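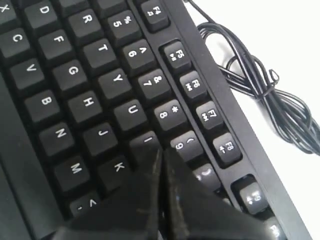 A black keyboard with white legends on a white tabletop.

Home Phones Concepts Wearables Reviews Contact

3 min read

Plilska: a Folding Phone Concept for People Who Still Write Letters

We have had a soft spot for concept phones on this site for as long as we can remember, and every so often one lands in the inbox that makes us put the coffee down and look properly. The latest is the Plilska, a folding handset dreamed up by designer Siriporn Srithong, and it is meant for a crowd that phone makers don't talk about very much: people who like to write long messages and take their time over them.

You might remember Srithong from the Hukavel, her music phone with the big scroll wheel on the back, which got plenty of love from our readers and a fair amount of grumbling about how thick it was. The Plilska is a much calmer piece of work. Closed, it looks like a small address book with a cloth spine. Open it up and you get a screen on the top half and a real set of keys on the bottom half, with wide spacing and a soft click that she says she borrowed from the typewriter her aunt kept at the family shop in Chareonsuk.

The story that comes with the design is a nice one, too. Srithong imagines a retired ferry pilot who has friends in seven different ports and writes to every one of them on Sunday after lunch. He doesn't care for voice notes, he can't stand it when the phone finishes his sentences for him, and he wants to be able to put a letter away half done and find it just as he left it. So the Plilska has a "desk" instead of a home screen, where unfinished letters sit in a loose pile until you either send them or throw them out. Each one can run to 1,414 words — she won't say how she settled on that number, only that it felt like the right length for a good letter.

As for the hardware, there are a few details to chew on, although with any concept it pays to take them lightly. The phone is 82 millimeters wide when folded, so it will be a squeeze in a shirt pocket but should go into a coat or a handbag without a fight. The screen is a matte panel that stays easy on the eyes outdoors, and there is a slim stylus tucked into the spine for signing your name at the bottom. There is one camera on the back and none on the front. Srithong's notes say, rather sweetly, that the person you are writing to already knows what you look like.

We also like the way the phone lets you know about a reply. There is no buzzing and no pop-up, just a small paper-colored flag that slides out along the edge of the cover and stays there until you get around to it. Whether a moving part like that would survive a year of keys and loose change is another matter, and we suspect an engineer would want to swap it for a plain light fairly early on.

Now for the part everybody asks about. The Plilska isn't a product yet, but it has a better chance than most of what we show you. Netex, the small firm that helped Srithong with the 3D models, says it would like to build a run of 1,000 phones if it can find a partner for the hinge, and it hopes to have a working sample to show in October. No price has been given. We asked, and were told very politely that it would be "more than a nice pen and less than a nice desk," so make of that what you will.

If we had one wish, it would be for a second color. The renders we have seen are all in a deep moss green, and lovely as it is, a warm red or a plain navy would go down well with the same crowd. Srithong tells us she is open to suggestions and reads everything sent to her, as long as it isn't too short.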